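Holirard sets aside money for more hand-held grippers

Saturday, May 12, 2018

Holirard is to buy 82 hand-held grippers for its home tasks project, after the Mellport office signed off the equipment budget this week. The order replaces an earlier plan, drawn up in January, to spend most of the money on 2 full robot arms.

Rocío Salinas, who runs purchasing at Holirard, said the arms would have used up the year's budget before any spare parts were bought.

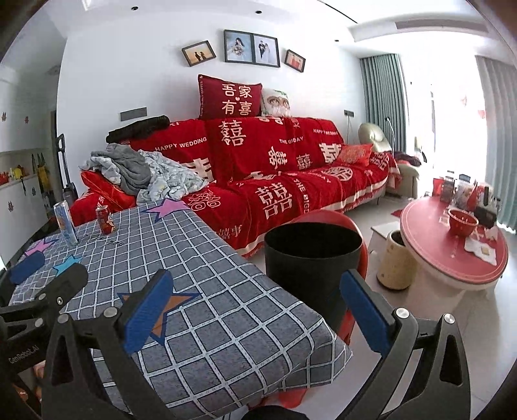

Spare finger pads and screws now have their own line in the budget - the first time they have been listed apart from the tools. Blue textured pads like the ones on these two fingers will be ordered in sets of 4. The plan also covers everyday items for practice in living rooms, such as drink cans and a round open-topped wastebasket.

Núñez will supply the cases and chargers, and Lulton has been asked to quote for repairs. Holirard expects to take the grippers in two deliveries. A decision on the robot arms has been put off until next January.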